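Chapter 7
Household Food Stores and the Lean Season

Most accounts of food shortage begin with the harvest or with the market. This chapter begins with the store, meaning the food a household holds at a given time and has not yet decided to eat, sell or give away. A district can record an ordinary harvest and still contain many households that run short before the next one. The difference lies in what was kept, how well it was kept, and what claims were made on it in the meantime. 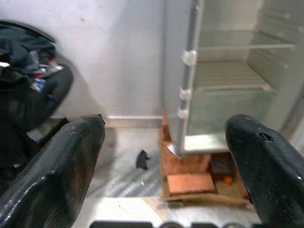

Chapter length: 3,000 words

7.1 Terms used in this chapter

The store is measured at the household, and the household is defined as the group of people who eat from it. This definition is narrower than the one used in most census work. Two families under one roof that cook separately have two stores. A son who sleeps elsewhere but eats at his mother's table belongs to her store for as long as he does so.

Staple stock refers to dry grain, pulses, flour and dried roots. Supplementary stock covers fats, salted or dried meat, preserved fruit and similar goods. Perishable stock is anything expected to be eaten or lost within days. The three are kept apart in the tables because they behave differently under pressure. Staple stock is drawn down slowly and is often sold. Perishable stock is rarely sold once it has entered the house.

The lean season is the period between the point at which the median household's staple stock falls below its needs and the point at which the new crop can be eaten. In the Clondedero uplands this period ends in May in most years. On the coast at Ogura it is shorter and in some years cannot be detected in the records at all.
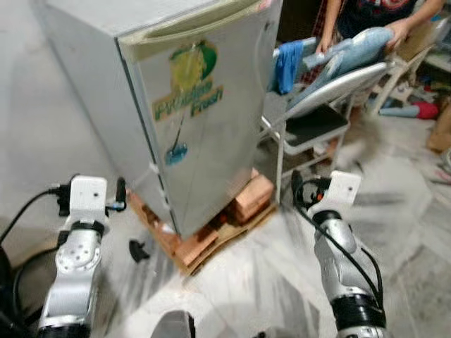
A short lean season does not always mean a mild one. Coastal households buy a larger share of their staple food, so a rise in price reaches them at once, while upland households feel it only when their own grain is gone. For this reason the length of the season and the depth of the shortfall are reported separately throughout. Readers who compare the two regions on length alone will conclude that the coast is better supplied than it is.

7.2 Losses in storage

Losses fall under three headings: physical, biological and social. Physical losses include spillage, breakage of containers and damp. Biological losses include insects, rodents and mold. Social losses are the gifts, loans and obligations that a visible store attracts. The older literature left the last group out, on the grounds that the food was still eaten by someone. From the point of view of the household that grew it, the food is gone, and the accounting here follows that view.

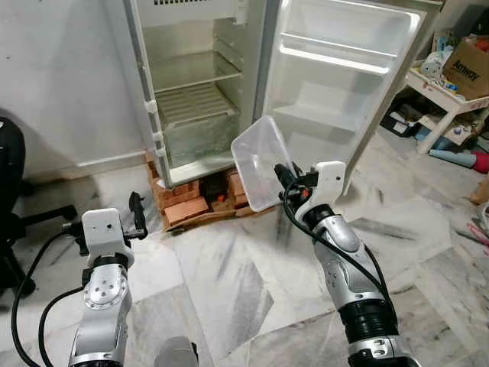 Perishable stock is usually estimated from the equipment a household owns, and the estimate is poor. Possession of a cold cabinet says little about what is held in it, or about whether it is running on the day of the visit. A refrigerator may be set up on bricks to keep its base off the floor, complete with glass shelf and crisper drawer, and have nothing in it. An enumerator working from an equipment list would enter it as cold storage and assign it a volume. The Ledura survey dropped this practice in its second round and asked for contents only. Its perishable figures fell sharply as a result, and the two rounds should not be joined into one series.

Containers for dry goods raise a related problem. Sealed tins and jars protect against insects but are small and costly. Sacks hold more and lose more. Clay bins with lids were the usual upland store in Clondedero until the road to Clolteo was surfaced, after which sacks replaced them in most houses. The change is often described as an improvement. Measured losses rose in each of the six years that followed — a result that owes something to wet autumns but is too regular to be explained by weather alone.

7.3 Who draws on the store

Control of the store is a separate matter from ownership of the crop. In the Clolteo records the person who measures out the daily grain is in most cases the oldest woman eating from it, even where the field and the sale are in a man's name. Rations for children are reduced last and rations for the measurer are reduced first. This ordering appears in the weighed-food data and is absent from the interview data, where respondents commonly report that all members ate alike.
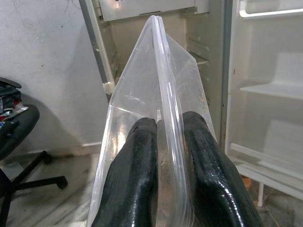
One reader of the previous edition objected that weighed-food methods disturb the behavior they record, and that a woman whose grain is put on a scale each morning may serve herself less than she otherwise would. The same reader asked whether the interviews might then be the better guide to ordinary days. The objection has some force. The Ledura team left scales in place for some seven weeks before taking readings, and the ordering of rations did not change over that time. It remains possible that the effect persists as long as the scale is in the house, and Section 7.5 sets out a design that would test for it.

Sales complicate the picture further. Many households sell staple stock soon after harvest, when prices are low, and buy it back later at a higher price. The usual explanation is debt. Fees, rent and seed loans fall due within weeks of the harvest, and grain is the only thing in the house that can be turned into cash on that schedule. Table 7.1 lists these obligations for upland and coastal households in the order in which they fall due.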